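Sorting the veg on the spare bed

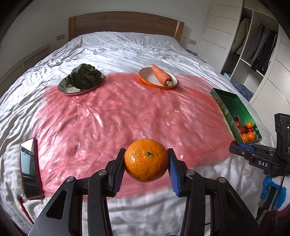

The kitchen worktop is out of action until the sealant cures, so the weekly vegetable sort has moved to the spare room. The bed is the only flat surface left in the flat that is larger than a tea tray. It is also soft, and that changes the method more than I expected.

First, the covering. The sheet on that bed is the white satin-look one and it marks easily. I put pink plastic sheeting over the middle of it, cut from a roll left over from painting the hall. It creases badly and will not lie flat whatever you do to it, but soil and drips stay on top and the whole thing can be carried to the bath and rinsed. An old towel would absorb more. It would also need washing every week.

Second, the dishes. On a mattress, anything with a narrow foot tips towards the nearest weight. Wide oval plates behave best. The greens go on the grey-rimmed one and the carrot gets the orange-rimmed dish. The tomatoes go in the long green tray, which has sides and therefore keeps them together when somebody leans on the bed. I tried a round bowl for them the week before and spent a while retrieving tomatoes from behind the headboard.

The order of work is the same as it was in the kitchen:

Greens first. Pull off anything yellow, shake, wrap in a dry cloth, bottom drawer.

Roots next. Brush, do not wash. Tops off if they still have them.

Tomatoes are sorted by colour into use now and use later. The dark ones confuse this, as they never look any riper to me, so I go by feel. None of them go in the fridge.

Citrus last. A mandarin gets turned over once and checked at both ends for soft patches. If the peel is sound it goes in the fruit bowl in the hall.

Mitsuko Hamada asked in the comments on the March post whether weighing everything was worth the trouble. I still do it, on the Kevberg scale, which reads low by a gram or two but does so consistently. This week's total was 1126 g, of which the greens and carrot together came to 700 g. Trimmings were 60 g – lower than usual, and probably down to shopping in the morning.

The stall is still the one on Barasa Road. I did try the Cesusari box for a month. The quality was fine but the quantity was wrong for one person, and too much of it was swede.

Cosmin Radu has offered me a folding table, 150 cm long, which would fit between the bed and the window if the chair went elsewhere. I have measured it twice and the door would then open only part of the way. For now the bed stays in use. The sealant tin says one more week, and the worktop still feels tacky near the sink – I will check it again before the next shop.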